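Fustus takes its bingo hall games online
Interview

Signe Frandsen has spent 20 years designing games, first for bingo halls and now for the web. She is head of games at Fustus, the studio behind Brerngate, an online bingo title that goes live with the operator Lozano in August.

Brerngate is played with 9 cards at most. Frandsen says the early version allowed more, but test players lost track of what they had bought.

"People were buying cards and not looking at them," she says. "We cut the limit and they stayed in the room longer. I was happy with that trade."

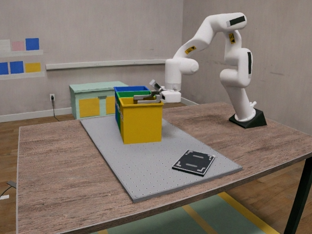
The draw speed took more work. Hall players are used to a caller who pauses for a laugh or a sip of water, and a fixed timer felt rushed to them. The studio ran 1,263 test rounds before settling on a slower draw in the evening rooms.

"After 8 p.m. the chat gets busy and you can't type and mark at the same time," Frandsen says. "Auto-mark is there, but plenty of our regulars turn it off." 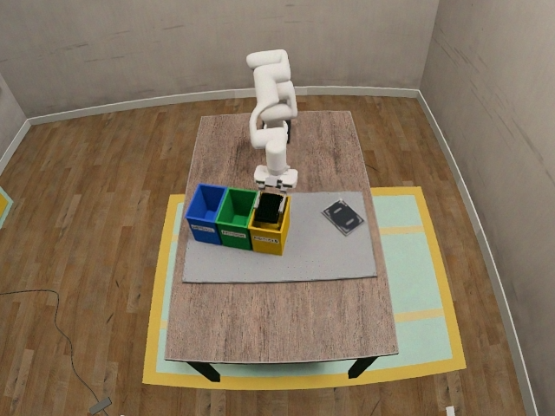 She is less keen on bonus rounds. Brerngate has one, a short picking game with a coloured board, and it opens only when a full house is called on the last ball.

"I'd have left it out," she says. "Lozano asked for it, and the players they showed it to liked it - so it's in."

Deposit limits are set at sign-up and can be lowered at any time from the lobby. Raising one means a waiting period.

Fustus has already started on its next title, Jostness, a keno game. Frandsen would not give a release date, but said the maths was finished and the artwork was still being argued over.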